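July
Submitted by the equipment lead, Zekano sorting project

Progress report to the Justuta fund: gripper purchasing, second period

The short version is that we have spent less than planned and I am still not convinced by what we were told we would get for it. Of the 4 gripper sets in the approved budget, two have been bought, both from Culura. I am holding the order for the other two until the block trials are finished, and I would ask the fund not to read the underspend as a delay.

The Culura sales sheet says its fingers will handle small parts "on any surface." I don't know what that sentence means and neither did the person on their support line. Our floor is bare concrete, stained and pitted, and it is where the work will be done if this project goes ahead. So that is where we are testing, with plastic building blocks, before anyone signs for parts that cost more.

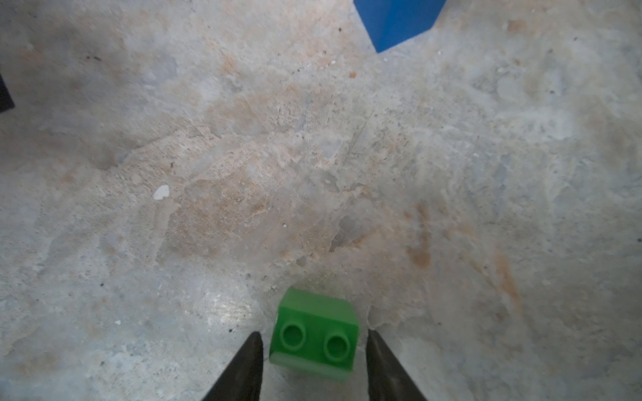
Would a mat or a proper bench be cheaper than better fingers?
A bench would cost $300 and a mat less than that, but either one would have to be moved whenever the bay is cleared, and the Sfakianakis quote for fixed benches came back at ten times the figure.

That quote, $3,000 before fitting, is attached for completeness. I do not recommend it. It assumes the robot stays in one corner, and the plan you funded says it doesn't.

Trial count so far is 301 pick attempts. I am leaving the success rate out of this report on purpose. The early runs were done with the wrong finger spacing, the later ones with the right spacing but a different wrist camera setting, and adding them together would give you a number that looks better than it is. The log is available to anyone who wants to go through it.

Two budget lines need attention. Spare fingertips were priced as a one-time purchase, and I now think they are a running cost – the supplier will not say how long a pair lasts on rough concrete. The service contract is the other. It covers the arm and leaves out the gripper, something I missed on first reading. I have asked Culura for a revised offer and have had one polite reply with no price in it.

Requested from the fund: permission to move the unspent gripper money into spares until the next report. No new money is needed this period.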